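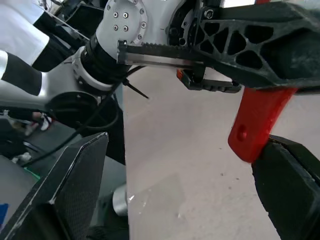 Hondeck Wool Dryer Balls – Set of Six, Undyed

I sold tumble dryer sheets for years before I stopped using them myself, so I feel a little sheepish writing this page. But these are the dryer balls I have at home, I love them, and I get asked about them more than anything else in the shop, so I'm going to put everything I know in one place.

They're made for us by Şengül Yurt, who felts them in her workshop from pure sheep's wool. No core of polyester scraps, no plastic, just wool all the way through. I cut one in half with a bread knife when the first samples came (sorry, Şengül!) and it was dense and even right to the middle. The cheap ones I'd bought before had a ball of old yarn inside that worked its way out after a winter of towels.

What they do

They bounce around between your clothes and keep them from clumping into one big damp sausage, so the warm air gets through. My loads finish sooner with them in. How much sooner depends on your dryer, how full it is and what's in there – sheets will still wrap themselves around everything given half a chance, and I haven't found a ball yet that can stop a fitted sheet.

Towels are where I notice it most. They come out fluffier and less like cardboard. With T-shirts and underwear I'd say there's a small difference, and with jeans I mostly put them in out of habit.

Static is a mixed bag. In summer I never think about it. In January, with a fleece blanket in the load, I still get a crackle or two. Take the load out while it's a tiny bit damp and you'll have much less of it.

How to use them

Throw them in with the wet laundry and leave them there. I use all six for a big load and pull out a couple for a small one. They live in my dryer full time, except when I find one in a pillowcase or down a pant leg, which happens most weeks. Check your hoodies.

If you like a scent, put two drops of essential oil on each ball the night before and let it soak in. Please don't drip it on and start the dryer right away, oil and heat don't mix well and you can end up with spots on light fabric. I go without, to be fair. Eylül in our packing room swears by lavender.

New balls shed a bit of fuzz in the first few loads. I'd run them with light towels to start with and save the black pants for later. After that they settle down and get tighter and smoother.

Looking after them

If they start to look tired or pick up a lot of lint, wash them on warm in an old sock with a knot in it and dry them on high. They come back firmer. Pull long hairs off by hand or snip them with nail scissors (I have two cats and a daughter with hair to her waist, so I've had practice).

We say 1000 loads on the label. That's Şengül's number, and she's careful with her numbers. My own oldest set came from her trial batch and is still going, though they're smaller than they used to be and one is more of an egg.

The details

Material: 100% sheep's wool, undyed
Diameter: 7 cm each
In the box: six balls and a cotton drawstring bag
Color: natural off-white, with darker flecks in some
Care: warm wash, tumble dry
Not suitable for: anyone with a wool allergy, or for use as dog toys (they will try)

Questions I get a lot

Are they noisy? A bit, yes. It's a soft thump and I stopped hearing it after the first week. If your dryer is next to a bedroom you may want to run it during the day.

Will they hurt the drum? Mine hasn't got a mark on it. They're only wool.

Can I use them with the Cotusus mesh bags? You can, but keep the balls outside the bag. Inside they just sit there.

Do you sell them singly? We do now, thanks to Yavuz Karakaya, who wrote in to say his puppy had eaten precisely one. Singles are under Spares, at the bottom of the laundry section.

Will there be a gray set again? I hope so! The gray comes from a different flock and we only had enough wool for 600 balls last time. They were gone by October. Ataberk is keeping a list, so drop him a line through the contact form and he'll add your name.

Shipping

Orders go out in a plain cardboard box with paper tape. The balls are light, so they go at the small parcel rate, and you can add a bar of the Türkmen stain soap without bumping up the postage.

The next batch is due in on 8th March. You can order ahead now and we'll send yours as soon as they're unpacked. If you don't get along with them, send them back within a month, even if they've been used.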